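Bromia open day, Wurnberg - quick notes

Posting this from the train so excuse the typing. Bromia opened up thier phone plant in Wurnberg for the day, 12 June 2025, first time they've let the public in. Went mainly for the budget handset, the Tarkance. Out in September supposedly.

Getting in

Long queue at the gate. Bag check, sticker over your phone camera, then a short safety talk. Blue overshoes for the clean areas, closed shoes only past the yellow line. Groups of 11. Ours was led by Yeshi Mekonnen from the test department - fast talker, knew her stuff, happy to be interrupted.
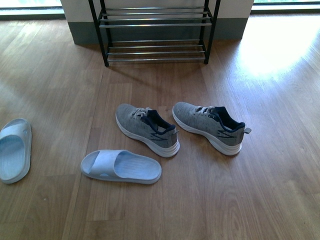 The line

Smaller than I expected. One long hall, screens and batteries go in at one end, boxed phones come out the other. 48 people on a shift. They were building the older model while we were there, so no peek at the new one on the line. Loud near the packing end, couldn't hear half of what was said.

Test room was the best bit. Drop rig, button presser, a cupboard that bakes handsets all weekend. Yeshi said 1377 drops so far on the Tarkance, mostly corners. Wouldn't say how many cracked. Fair enough.
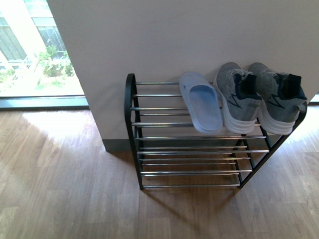 Hands on with the Tarkance

Ten minutes each, in the canteen. Plastic back, decent grip, grey or dark green. Screen fine indoors, no idea about sun. Headphone jack! Speaker is tinny. Camera slow to open, but Nermin Kılıçarslan from the software side says that's an early build and will be fixed before launch. We'll see. Battery they're quoting 3000 which sounds low to me for 5G, and I said so.

Price - no answer. Asked twice. "Cheaper than our last one" was all I got.

Getting there

Bus from Wurnberg station, get off at Borkowska, then walk back along the fence to the second gate. First gate is trucks only, found that out the hard way. Canteen coffee is free, sandwiches are not. No sales on site so dont bring your wallet for a bargain.

Will add the spec sheet when they email it.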